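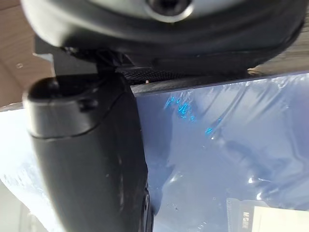 *Slate blue, under clear film.*

**Nadcombe, Oct 30, 2020** – Vunura, the office storage people, today announces the Hevska low cabinet, a long piece of pale wooden furniture for organisations that have run out of places to put the stapler.

The Hevska has a broad flat top, hinged doors with metal bar handles, and a shelf inside. Our market research found that most office cupboards are opened in hope and closed in despair. We can't fix that, but the doors do swing wide.

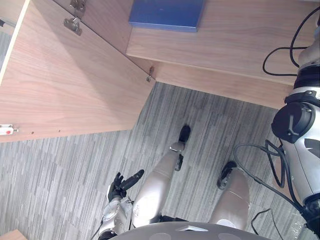
*Pale wood on grey carpet, Nadcombe.*

The range takes its colour from the Shevchuk desks we launched in autumn, so the two can stand side by side without anyone writing to us. Orders arrive wrapped. Please recycle the film, and do resist the urge to leave it on "for protection" until 2030.

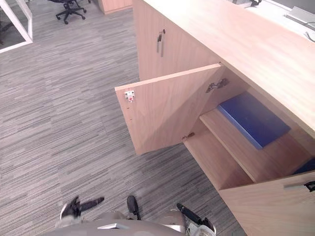 ## Price and availability

- Hevska low cabinet: $2,884, delivered
- Extra shelf: $530, and yes, we've heard
- Assembly: 2 people, 3 if one is supervising

Binders not included. Blue ones look rather good in it. Trade enquiries to the Vunura showroom, Nadcombe, during business hours.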